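课程项目报告(第二稿,还没排版)

组员:Baltasar Sarmiento、Ea Brøndum
提交:2021年9月7日
题目:机器现在能不能干杂活?以扫地收垃圾为例

## 1. 为什么选这个题

一开始想做叠衣服。查了一圈发现做的人太多,而且布料那部分我们俩都不会。后来Ea说她在Fusten仓库打过工,每天收工前半小时全是扫地、倒簸箕、把纸箱归到一边,没人爱干。就选这个了。

问题写成一句话:一台双臂机器人,用人用的普通工具(簸箕、夹子之类),能不能把地上的碎包装收进箱子里,中间不要人帮忙。

注意是"人用的普通工具"。扫地机器人早就有了,圆的那种,不在讨论范围。它吸得了灰,吸不了一条硬纸板,也不会把垃圾倒进箱子。我们关心的是后面这半截。

## 2. 任务拆分

整个活看着简单,拆开以后挺长:

- 找到碎片(塑料膜、纸板条、透明的小块)
- 拿起簸箕,握稳
- 碎片弄进簸箕
- 端着走到箱子边,路上别洒
- 倾斜,倒
- 看一眼倒干净没有,没干净再来
- 簸箕放回去

最后一条我们第一版忘了写,Baltasar自己在家扫了一遍地才想起来。人做这些不过脑子的,写的时候很容易漏。

每一步单独判成功或失败,另外再判一个"整趟":从头到尾没人插手才算。标准定得比较死。比如簸箕里还剩一片膜,"倒"这一步算失败,哪怕其它都进箱了。这条我们吵过,Ea觉得太严,超市里谁管那一片膜。最后还是按严的来,严的好判。

## 3. 场地和材料

场地在Wungate实验楼一层,靠墙,地上铺黑垫子,再往外是白瓷砖。两种地面都试了。垫子表面有点纹理,塑料膜会粘在上面,瓷砖上膜会滑走,各有各的烦。

垃圾用的是真包装垃圾,从收发室要来的:碎膜、纸板条、硬塑料片、空瓶子。没有特意挑过。箱子就是普通开口纸箱,里头本来就有东西,不清空。仓库里的垃圾箱也不会是空的,空箱子测出来的结果没意义。

簸箕是长柄的,不用弯腰。选长柄是Baltasar的主意,短柄那只夹爪得贴到地面,手腕角度很难看,而且老磕。

照明就用天花板的灯,没加别的。瓷砖反光有点厉害,这个后面会说。

## 4. 过程

六月开始,先在Horton那边借了几天场地练手,数据没留,不算。正式的在Wungate做,一共100趟,垫子50趟,瓷砖50趟。每趟录像,两个人分别看,判得不一样的再一起看一遍。

操作方式:自动执行为主,卡住超过规定时间就由人接手遥控,接手了这趟就不算成功,但后面步骤继续做、继续单独判。这样一趟失败的也能拿到后半截的数据,不浪费。

最费时间的不是跑,是标录像。总共标了1503个片段,眼睛要瞎。一开始每个片段还写一句备注,写到后面全是"膜又粘住了",就不写了。

倒垃圾这一步单独说一下。机器人左手夹住长柄的上端,簸箕整个悬着,右手有时候参与有时候不参与。难点在柄太长:上面手腕动一点点,下面簸箕口就偏一大截。人倒的时候会顺手抖两下,或者拿簸箕边在箱沿上磕一磕。我们也写了个抖的动作,幅度小了没用,幅度大了东西飞出去。中间值调了很久,现在用的这个也不算好。

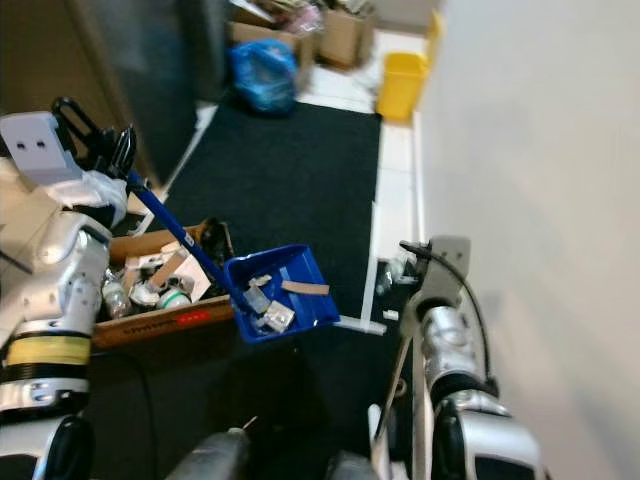 图1 左臂提着蓝色长柄簸箕,里面有纸板条和碎塑料,旁边是开口纸箱

薄的东西是最大的麻烦。纸板条有分量,倾斜到一定角度自己就滑下去了。薄膜不行,贴着簸箕底不动,静电也有关系(我们没测静电,是猜的)。还有膜会挂在夹爪附近,这种情况程序根本不知道,它只看簸箕里有没有东西。挂在手上的膜,按我们的标准不算簸箕里的残留,但人看着就是没收干净。这个标准的漏洞我们发现得太晚,已经标了一大半,没法改,只能写在这里。

## 5. 结果

先说结论性的:能干,但是慢,而且不放心。具体数字放在附录表里,这里只讲哪步好哪步差。

**握住簸箕**:基本没问题。柄就那一根,位置也固定,程序知道该夹哪儿。偶尔夹得偏高,后面倒的时候力臂更长,更难控制。

**端着走**:比预想的好。原来以为会洒一路,结果因为它走得慢,反而不怎么洒。Ea的原话是"像端着一碗汤的老太太"。

**倾斜和倒**:中等。纸板和硬片好,膜差。垫子和瓷砖在这一步没什么区别,本来也不该有。

**找碎片**:差。透明的塑料片在瓷砖上几乎看不见,反光一上来更看不见。黑垫子上就好不少,白的透明的都比较显眼。墙角和踢脚线那一条最差,小碎片贴着边,簸箕口又进不去。人会用手指头抠出来或者用脚拨一下,机器人没有这个办法,右手夹爪去捏又太粗,捏起来的经常是空气。

**检查**:最差,没想到。程序说干净了,人一看还有。反过来的情况也有,簸箕底的反光被当成塑料片,一直抖一直抖,抖到超时。有一趟我们就站那儿看着它抖空簸箕,看得挺难受的。

## 6. 跟人比

Ea自己当对照组,同样的垃圾同样的箱子,扫的时候还在打电话。不用算也知道谁快。时间差距大的地方不在走路也不在倒,在"想":机器人每一步之间都要停一下,停得很短,但步数多,加起来就长。

不过有一点要替机器说句话。它第一趟和最后一趟的做法一样,Ea到后面明显开始糊弄,墙角直接不管了(她本人承认,同意写进来)。仓库收工前那半小时,人也是这个状态。所以拿认真的人去比,对机器不太公平,拿累了的人比,差距会小一点。小多少我们没设计这个实验,不敢说。

我们还打电话问了Carrasco,做门店清洁的,问他们愿不愿意用。回答大意是:只要还得有个人在旁边看着,就不如让这个人自己扫。这话没法反驳。目前我们的机器确实得有人看着。

## 7. 问题和不足

- 只有一个场地,一面墙,换个地方可能全变
- 只有一把簸箕。颜色是亮蓝的,跟地面反差大,识别占了便宜,换灰的没试
- 地上没有液体,没有宠物,没有人走来走去
- 挂在夹爪上的膜没有单独计,见第4节
- 两个人标录像,标准前后有没有漂移,没检查。应该有一点
- 箱子满了怎么办,完全没做。现在箱子里纸板都支出来了,再倒就往外滑,程序不管,照倒

最后一条其实挺要紧,真用起来半天就会遇到。

## 8. 如果继续做

想先改检查这一步。现在是看一张图就下判断,应该换个角度多看一次,反光换了角度位置会变,塑料片不会自己跑。Baltasar觉得可以把簸箕举到灯下面看,我觉得先试便宜的办法,往簸箕底贴一层哑光纸。

墙角打算给右手配把小刷子。又多一个工具,又要多一套拿起放下,但比用夹爪捏强。

箱子满没满,最简单就是看顶上有没有东西高过箱沿,高过就停下叫人。叫人不丢脸。

叠衣服还是不做。

## 附:分工和经费

Baltasar:夹持、倾倒动作、一半录像标注
Ea:场地、材料、对照组、另一半标注,以及这份报告的大部份

经费总共用掉3386,大头是场地和备用夹爪垫,单据在Ea那里。附录表另交,文件名里版本号写错了,以邮件里发的那份为准。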